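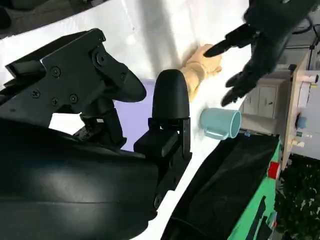
Alvar Amundsen wanted to know one thing before he'd sign up for anything: who picks up the phone when a robot hand stops closing? Fair question, Alvar! He asked it in the comments under our January post, a bunch of you asked it again by email, and it ended up shaping a good part of what we're announcing.

PRALTESLEY, February 18, 2022 - I'm very happy to say that Nonik is opening up its two-hand tabletop kit to everyone. Until now you could only get one by being on our early list (and by being patient with me, because I'm the one who answered most of the emails). From today you can order it, rent it, or send us your objects and have us try them out for you.

The kit is called the Nonik Pair. You get two black gripper hands with jointed fingers, a small camera that sits by the wrist, the cables, the mounting plates and our software. You bring the arms. We keep a list of the ones we've tested on our website, and if yours isn't on it, write to us before you order, please, because the mounting plates differ and I would hate for you to open the box and find the wrong ones.

So why two hands? Most of the jobs people send us are table jobs. Pick up the mug, turn it around, put it in the bin. Hold something odd-shaped steady with one hand and get a fingertip near it with the other. One gripper can do plenty of that, and we sold single ones happily for years, but our customers kept buying a second and then wiring the two together themselves, with mixed results. The Pair runs both hands from one program, and you can teach it a job by moving the hands yourself and saving the positions as you go.

The fingers are narrower than on our old single gripper, with rounded tips, and each finger comes off with ordinary screws. We went back and forth on that for months! Quick-release fingers look great at a trade show. But the labs we talked to already had screwdrivers on the bench and wanted fingers that stay put, so screws it is. Spare fingers are sold one at a time. You don't have to buy a whole set when you've only chewed up one tip.

Now for the phone. Support for the Pair is handled by Lie, our service partner, who have looked after our single grippers since the beginning and know them better than I do. Every kit comes with 9 months of phone and email support, and the person who answers is a technician. If a hand needs to come back to the workshop, Lie sends a replacement first and you mail the old one in the same box - so please keep the box.

Renting goes through Arnerer. They ship the kit, help you get the first job running over a video call, and take it all back at the end. If you decide to keep it, what you've paid in rent comes off the price. I think renting is the right way in for schools and small shops, and I've told a few people on the early list to cancel their order and do that.

And then there's the try-out service, my favorite. Mail us the things you want handled, tell us what should happen to them, and we'll set them up on our own table in Praltesley and send you the recordings, including the tries that didn't go well. Kitchen things, tools, model parts, toys, whatever you've got. No liquids, no blades, nothing alive.

The first production run is around 500 kits. Orders go out in the order they come in, and people on the early list are ahead of the line until the end of February. The order number for the Pair is 3505 (the single gripper is still 1952, and yes, we're still making it).

Orders, rentals and try-out requests all start from the contact form on the Nonik website. Put "Pair" in the subject line and tell us which arms you have. I read those myself most mornings, and you'll usually hear back the same day.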